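Workshop notebook, bench 3
Thursday, started 7:40

Back on the beans. Kerttu had the arm warmed up before I got in and had already written "NO CHANGES TO GRIP FORCE" on the whiteboard, so I left grip force alone all day, which took some discipline.

For anyone picking this up partway through: the job is the sample prep step from the tasting room at Warnell. Someone there spoons whole beans out of a storage glass and into a mug, one sample after another, before the grinding and the cupping can start. They do 60 samples on a heavy day. Impi did that job for two years before she came over to us and she still rubs her wrist when she talks about it. If we can hand the spooning to the arm, the tasters get their mornings back for tasting, and I'm really excited about how close this is starting to feel.

Setup

Same white table as before. Glass cup with the dark roast in it, blue mug to its right, teaspoon. I've stopped putting out the spare mugs. They gave the planner too many places to go and we learned nothing from it.

The bean level matters more than I'd thought. With a full cup the spoon skates over the top and flicks beans everywhere. With a low cup the wrist has to tip so steeply that the handle fouls the rim. Miłosz wants a chart of level against success and has volunteered me to make it (thanks, mate).

Morning runs

Ran the Nustitz planner first, then swapped to Trodeck after smoko. Nustitz is faster through open space but gets twitchy near glass. Trodeck takes its time and I like watching it a lot more. The approach over the cup is lovely now: spoon held flat, bowl coming in over the rim without the big dip we used to get. The pick-up is still where most of my time goes. The fingers have to come in either side of the handle at the right height, and the spoon has to be sitting in the glass dish at an angle the arm can work with. 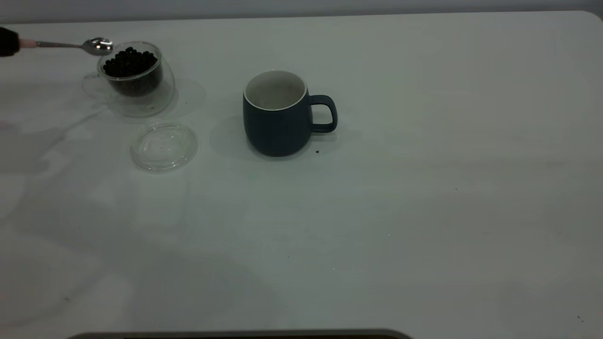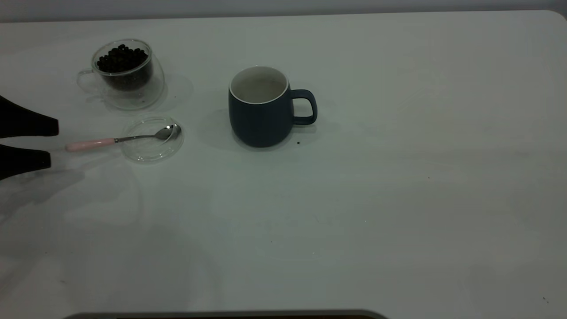 What the tasting room said

Elsa and Tuulikki came over from Warnell at 10:30 and stayed until lunch, which was the best part of the day by a mile. I'd been a bit nervous. It's their work we're fiddling with, and the last lot of equipment they were given turned up on a pallet with no warning.

Elsa's first question was who cleans the spoon between samples. Good question! We've been running one roast all week, so it never came up. In the real room every sample is a different origin and any dust carried across is a problem. Options we scribbled down:

- a spoon per sample, parked in a rack, arm picks the next one
- a wipe station (Tuulikki pulled a face at this)
- a person swaps the spoon when they swap the glass

The third is the cheapest and keeps a pair of hands and eyes on each changeover. Elsa liked it for another reason. She checks the beans when she spoons them, without really thinking about it: colour, broken ones, the odd bit of stone. If the arm does all the spooning, that look disappears unless we put it back somewhere on purpose. She'd rather do it at the glass swap, with a proper tray and a decent lamp, than lose it. I've written this up in the requirements as its own line so it can't get absorbed into "misc".

Tuulikki was more interested in the timing. At the moment the two of them chat across the bench while they spoon, and that's when most of the planning for the day gets done. She doesn't want to be standing beside a machine waiting for it to finish. Fair enough. We talked about letting it run a batch of 15 while they set up the grinders, so they're at the other end of the same bench and can still hear each other. Needs a floor plan. Miłosz to measure up.

Both of them had a turn driving it by hand. Tuulikki got a spoonful across on her second try, and went straight back for more. She has a much better feel for the scoop than any of us. She goes in at the side of the glass and rolls the spoon up the wall, where I've been stabbing down the middle like I'm digging a post hole. Asked if we could record her doing it properly and she said yes, as long as she gets to pick the music.

Afternoon

Tried Tuulikki's side entry as a hand-coded path. Rough, but the spoon came up fuller and there was less rattling against the glass. Very happy with that. Two drops in the whole session, both on the carry. Saved the path as eskola_side_entry in the Eskola folder, not in my own, so please don't go hunting through mine.

Wrist speed is at 50 per cent for everything inside the glass. Leave it there until Kerttu has looked at the force logs.

Stray beans: still a few per session. I sweep them up at the end. Impi reckons the tasters drop some as well and wants us to be compared with a person on a Monday morning. I'll ask Elsa if she'd mind us keeping a tally of both, and only if the tasters are fine with it. It's not meant as a scoreboard.

To do

- Spoon rack sketch, even if we go with manual swaps (me)
- Bench measurements at Warnell (Miłosz)
- Force logs, glass contact only (Kerttu)
- Book Tuulikki for a recording session, two hours, her playlist
- Find out if the tasting room mugs are the same height as our blue one. I never asked
- Order more beans. We're working from the last of the 700 g bag and they've been handled so much they're going oily

Arm parked and powered down 4:50. Key is in the top drawer.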